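Snack tray notebook, December – sorting and wrappers
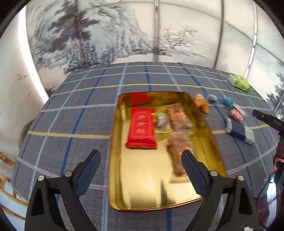

What goes on the tray first, the wrapped snacks or the red packets? Red packets first, always, because they're the longest things we have and everything else can be fitted in beside them.

Back on the tray project this afternoon and I'm so pleased with how it's coming along. The gold tray stays. I had my doubts when it came out of the Asbridge box (I'd wanted the round lacquer one), but the shiny surface does wonderful things for ordinary candy. Put one small sweet in a clear wrapper on it and it looks like a present. The purple and white one is my favorite of the lot, and I'd happily have a whole tray of them.

The plaid cloth is staying too. Blue-gray under gold is a lovely pairing, and it hides crumbs, which matters more than I expected in this job.

Notes on the pieces:

The red packet with the gold-looking characters wants to lie lengthwise, left side. I tried one across the middle last time and it cut the tray in half, so you ended up with two little piles and no center. Lengthwise it works like a bookend. Characters facing up, please, and check this when you refill. They do get flipped over when people dig around.

The clear-wrapped snacks, the ones with orange and brown in them, are the hard part. The wrappers are slippery against the metal and they slide toward whichever end is lower. The long ones are worst for this. I like them bunched together anyway, a bit messy, so that it looks like somebody has just put out a handful. Lined up in rows they looked like a store shelf.

Weighed out a full load on the Plandel scale before starting: 454 grams, wrappers included. That's heaped, more than the rim can really hold in. Took it down to 330 and the tray was full but you could still lift it with one hand and walk across the room. Then tried 185, which I thought would look stingy. It doesn't! You get to see the gold between things, and the red really stands out. I now think 185 is right for the start of an evening when only a few people are in, and 330 for when everybody arrives. Forget 454, that's a storage amount.

Rim is low, so carrying is a two-step thing. Set it down flat, let go, then straighten. If you straighten it while it's still in your hands the long snacks go straight over the side. Found three under the bench at 4:15, and one more when I moved my chair.

Fingerprints: yes, lots. The mirror finish shows every one. A dry cotton cloth does better than the Wallura spray, which left a haze I had to buff off twice. Wipe before filling, and hold it by the outside of the rim afterward. If you have to touch the inside, do it where the packet will cover.

Sound is a nice surprise. Hard candy dropped on bare metal makes a bright little tick, the soft packs make nothing, and the crinkle when people reach in carries right across the room. We could line the tray with paper to quiet it down, but I'd miss it. Leaving it unlined.

Still to do:
Ask Greenwood if the small sweets come in a bag of one kind only. The mixed bag is cheaper but we keep picking through it.
Get 2 more red packets so there are spares when the corners get bent.
Try the tray turned a little on the cloth as well as square to the stripes. I like it turned, the stripes make square look fussy.
Start a jar for empty wrappers, near the tray but not touching it. Last time the empties went back in with the full ones and I unwrapped a good many bits of nothing.

Ate four of the brown ones while writing this. Very good, slightly salty. Weights above were taken before that.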